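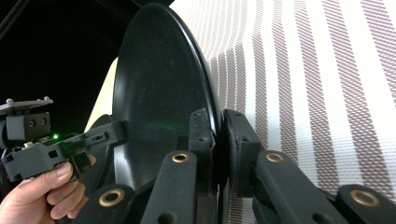

Last modified: April, 4:10 pm

Sprayer rate way off after winter storage

I have a Prerkell pull-type sprayer behind an older tractor. Last fall it put out what the book says. This spring I filled the tank, did my usual pasture, and ran dry with a good strip left to go. Same gear, same pressure on the gauge, same me. The only new thing is a set of tips I bought from the Nistor dealer, who swore they were identical to the old ones. Is it the tips, the gauge, or my driving? My wife has voted already.

ullska_flats

Do a catch test before you blame anyone. Mark off a course in the actual field, since tires slip differently on a gravel lane, and time yourself driving it at working speed with the tank half full. Then park, set the same pressure, and catch each tip in a measuring jug for the same number of seconds. Write them all down. Any tip more than 10 percent over the chart for its size gets replaced, and if they are all high by the same amount, your gauge is lying to you. Mine lied for 4 seasons - it was very convincing.

Also check the color on the tips. One size up looks nearly the same in a dim shed and the dealer's shed is dim.

Clean any plugged ones with a soft brush. A pocketknife will turn a cheap tip into a garden hose.

mudboot2904

Buy a Dekeo rate controller and stop worrying. I did. Now I worry about the controller.

hedgerow_hank

Agree with the catch test, but pull the strainers first. I once calibrated a boom very carefully with mouse nest in the line, and had to do the whole job again. And if you changed rear tires over the winter, your ground speed in that gear changed with them. Slower tractor, more spray per acre, short tank.

ullska_flats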